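Black USB cable with two plugs, keeps springing back into a loop. How do I coil it so it stays?

Asked by Ekaette Okafor in Home & Desk > Cables and small stuff
97 views, 3 answers

Ok so quick one, hopefully. I'm clearing out the cable drawer on Saturday and I want everything coiled, tied and in its own little bag. Most of them went fine. Phone chargers fine, the printer one is thick but fine.

The one I can't win with is a black USB cable, thin-ish, USB-C plug on one end. I wind it up, put it down, turn around to get a tie, and it's opened itself into a big loop again. Both ends go wandering off in different directions. Tried winding it round my hand, tried folding it in half and then in half again, tried just stuffing it in a bag and closing the bag fast. The bag thing works until you open the bag.

Things I have already:
velcro ties, the short kind, came in a pack of 24 from Plimotier
rubber bands
sandwich bags
a Fonach drawer tray with the long narrow slots

Don't want to buy a winder gadget if I can help it. Also would like the plugs not to get bent, I've killed one cable already by folding it too tight right at the plug. Table is plain white so at least black cables are easy to see on it, small mercies.

Pics:

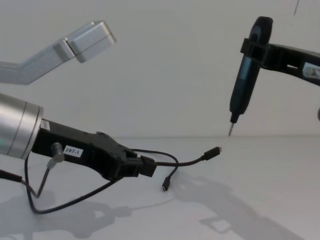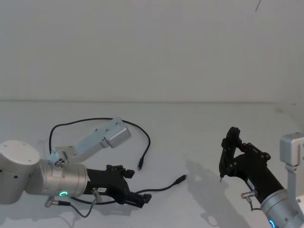

Black cable on the white table, still in its big loop

Is there a way of doing this that holds? Or do I just live with it. I've seen people say over-under but every time I try that I end up with a knot, so if that's the answer please explain it like I've never held a cable before.

Thanks in advance

Answer 1

velcro

Answer 2 (marked as helpful by the asker)
by Ustyna Derkach

It's got memory in it. The jacket gets used to whatever shape it was packed in, and if it's been wound round a hand a lot it gets twisted along its length too. The twist is what opens it up again. So get the twist out first, then coil.

What I do, and I've done a lot of these (worked the stockroom at a school AV place for years):

Unplug both ends if they're in anything. Hold one plug up high and let the rest hang. Stairs are good for a long one. It'll spin by itself a bit. Let it. Run your fingers down it from top to bottom, loosely, dont pull.

Then lay it out on the table in the biggest loosest curve you've got room for. If it still wants to kink anywhere, put it somewhere warm for a while, I leave mine on a sunny windowsill. Not a radiator, not a hairdryer.

Now over-under. Plug in your left hand, cable going away from you.
First loop normal, the way you'd do it anyway, lay it in the left hand.
Second loop, turn your right hand so the thumb points down before you grab the cable, then bring it up so the loop lands backwards, with the tail coming out behind it.
Third one normal. Fourth one backwards. Keep going.

It feels wrong for the first 4 loops or so and then your hand gets it. The knots you're getting are most likely from the end plug passing through the middle of the coil. Keep hold of the end, dont let it drop through, and same when you undo it.

Size: about as wide as a saucer for a thin USB one. Smaller than that and it fights you.

Tie goes on the side of the coil away from the plugs. Leave a couple inches free at each plug, no bend there at all. Short velcro is perfect. Skip the rubber bands, they go sticky in a drawer and then you've got gunk on the cable, ask me how I know.

One tie is enough on a short one. On anything long use two, opposite each other.

The narrow slots in your tray might be a problem tbh. A round coil squashed into a long slot turns into a folded cable and you're back where you started. I'd put this one flat in the wide part of the drawer, or hang it from a hook.

Comment from Ekaette Okafor:
Ok the hanging thing, huge difference. It spun round loads. Over-under took me a few goes, dropped the end through the middle twice exactly like you said lol. It's been sitting coiled on the table since lunch and hasn't moved. Tray is getting returned to printer cable duty.

Comment from Ustyna Derkach:
Great! Leave it tied for a few days before you use it if you can

Answer 3

Don't overthink it, I have a drawer full and I use cardboard tubes from toilet rolls. Fold the cable back and forth, slide it in the tube, write on the tube with a marker what it is. Costs nothing. Been doing it since the Lysenko organizer boxes got so expensive. They stand up on end in a shoe box and you can see all the plugs from the top.

It IS folding so if yours is stiff maybe the other answer is better, but for soft ones its fine. Don't fold at the plug, leave that bit sticking out the top.

If you do end up buying something the Grakico clips are ok, the small ones. The big ones don't grip thin cable at all.

Also label them!! You think you'll remember which one is the fast charger and which one came with the headphones. You won't. Masking tape flag near one end, pen, done.

Related questions
Best way to store extension cords in a closet with no hooks
Sticky residue on charger cable, what gets it off
How many spare USB cables do people keep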